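3.2 Regeln für die Versuchsdurchführung beim Abräumen von Tischen

Die im vorigen Abschnitt abgeleiteten Anforderungen wurden in eine Durchführungsvorschrift überführt, die für alle Aufzeichnungen mit der zweiarmigen Plattform Vakden gilt. Die Vorschrift liegt in der Fassung vom 7. Oktober 2022 vor und ersetzt die Laborregeln aus dem Juni. Sie umfasst 7 Regeln, von denen im Folgenden nur diejenigen behandelt werden, die sich auf Szenenaufbau, Objektzustand und Greifvorgang beziehen. Die Regeln zur Datenhaltung sind Gegenstand von Abschnitt 4.

R1 (Bezugsfläche). Als Arbeitsfläche gilt ausschließlich die Matte auf der Tischplatte. Sie wird vor Beginn einer Serie ausgerichtet und darf innerhalb der Serie nicht verschoben werden. Objekte, die während eines Versuchs über den Mattenrand hinaus geraten, verbleiben dort bis zum Ende der Episode und werden im Protokoll als »außerhalb« geführt. Ein manuelles Zurücklegen ist unzulässig und führt zum Ausschluss der Episode.

R2 (Feste Umgebung). Schüssel, Leuchte, Taschentuchbox und Tragetasche zählen zur festen Umgebung. Ihre Sollpositionen sind in der Aufbauskizze vermerkt. Änderungen an der festen Umgebung sind zwischen zwei Serien erlaubt -- sie erfordern dann eine neue Seriennummer. Personen dürfen sich im Hintergrund aufhalten, solange sie nicht in den Arbeitsraum der Arme greifen.

R3 (Objektzustand). Verformte Behälter, Schalenreste und Krümel sind ausdrücklich zugelassen. Die Beschränkung auf unversehrte Objekte, wie sie in der Vorgängerfassung vorgesehen war, hat sich als zu eng erwiesen: Nach Auswertung von 388 Episoden der Reihe Stasiv zeigte sich, dass Fehlgriffe überwiegend an zerdrückten oder teilweise verdeckten Objekten auftraten, die im Ausgangsmaterial kaum vertreten waren. Lebensmittelreste sind nach Abschluss der Serie zu entsorgen und dürfen nicht für spätere Serien aufbewahrt werden.

R4 (Ruhestellung). Jede Episode beginnt mit geöffneten Greifern vor der Tischkante. Die Fingerspitzen müssen im Bild der Kopfkamera sichtbar sein. Eine Episode, bei der ein Finger zu Beginn bereits ein Objekt berührt, wird verworfen.

R5 (Einhändiges Greifen). Wird ein Objekt mit nur einem Arm aufgenommen, so hat der zweite Arm einen Abstand einzuhalten, der eine Berührung auch bei Abbruch der Bewegung ausschließt. Der unbeteiligte Greifer bleibt geöffnet. Für Becher mit Deckel gilt zusätzlich, dass die Schließkraft in 2 Stufen aufzubringen ist, damit der Becherkörper nicht eingedrückt wird. Die Lage des Bechers beim Anheben ist freigestellt, sofern der Deckel geschlossen bleibt.

Die Einhaltung der Regeln wurde von Reet Zariņš und Adebayo Adeleke unabhängig voneinander anhand der Kopfkamerabilder geprüft. Die Übereinstimmung der beiden Bewertungen lag bei rund 95 Prozent. Abweichende Urteile betrafen fast durchweg R1, und zwar kleine Bruchstücke in der Nähe des Mattenrandes, deren Zuordnung aus der Perspektive der Kopfkamera nicht immer eindeutig ist. In diesen Fällen entschied Bit-na Ki als dritte Bewerterin. Eine Verschärfung der Regel wurde erwogen, jedoch zurückgestellt, da kleine Bruchstücke für die Greifplanung mit Sornevero ohnehin nicht als eigenständige Ziele geführt werden.

Abbildung 3 zeigt Aufnahmen aus der Sicht der Kopfkamera mit unterschiedlichem Belegungsgrad der Matte. Die für R4 maßgebliche Greiferöffnung ist in Abbildung 3a an beiden Armen zu erkennen, der Fall nach R5 in Abbildung 3b. 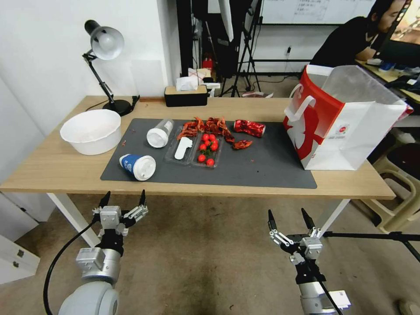
(a)
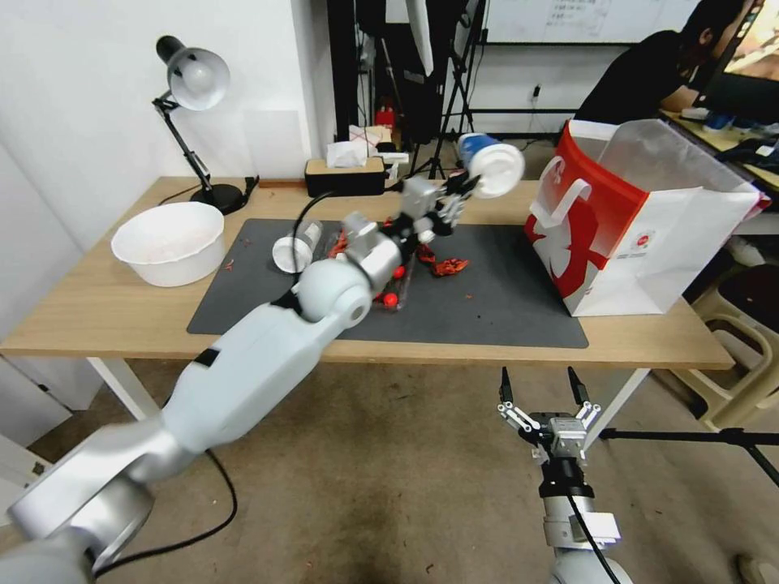 (b)
Abbildung 3: Tischszene mit Matte und fester Umgebung. (a) Beide Greifer geöffnet, auf der Matte unter anderem Becher, Schale mit Kirschtomaten, Krebsschalen und zerdrückte Dose. (b) Der linke Arm hält einen liegenden Becher mit weißem Deckel über der Tischfläche, der rechte Greifer ist leer und geöffnet.

3.3 Abbruchkriterien und Wiederaufnahme

Ein Versuch ist abzubrechen, wenn einer der Arme die feste Umgebung nach R2 berührt oder wenn ein gegriffenes Objekt außerhalb des Tisches zu Boden fällt. Der Abbruch wird durch die bedienende Person ausgelöst und mit Zeitstempel protokolliert. Eine Wiederaufnahme innerhalb derselben Episode ist nicht vorgesehen.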